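**Planning and Development Update**
December 30, 2018

The Township of Grodville has completed the public review stage of its revised General Plan, the first full revision since the Binden Road annexation. The Planning Department thanks the residents who submitted written comments during the review period. A total of 395 comments were received, most of them concerning traffic, lot sizes and the future of the open land east of the creek.

Grodville remains a largely residential community. Most of its working residents commute to Ukmont, and the draft plan assumes that this pattern will continue. The plan does set aside land for local employment along the southern end of Kuroda Avenue, where the former seed warehouses stand. Zoning in that area would change from general industrial to mixed commercial, with buildings limited to three stories.

The largest single proposal concerns the Binden tract. Under the draft, the tract would be developed in 2 phases and would hold around 3000 residents when complete. The first phase would cover the land between Binden Road and the rail line. The second would not begin until the new water main is in service and the Kuroda Avenue intersection has been widened. Several comments asked that the second phase be dropped entirely. The department has kept it in the draft but has added a requirement for a separate hearing before any permits are issued.

Changes made in response to comments include a wider buffer along the creek, a continuous sidewalk on the north side of Binden Road, and a lower height limit for buildings facing the elementary school. The proposed extension of Mill Street has been removed. Requests for a second library branch fall outside the scope of the plan and have been forwarded to the Township Manager.

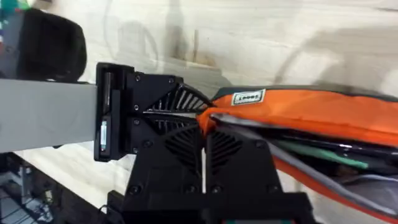
Hatice Bozkurt, Director of Planning, will present the revised draft to the Township Council in March. The meeting is open to the public, and residents may speak for up to three minutes each. Those who wish to address a particular parcel should bring the parcel number, as printed on the property tax bill.

Printed copies of the draft — including the land use map and the traffic appendix — are available at the Planning counter in Township Hall and at the library reference desk. Copies may not be removed from the library. Written comments on the revised text will be accepted until the Council votes and should be addressed to the Planning Department, with the sender's name and street address included.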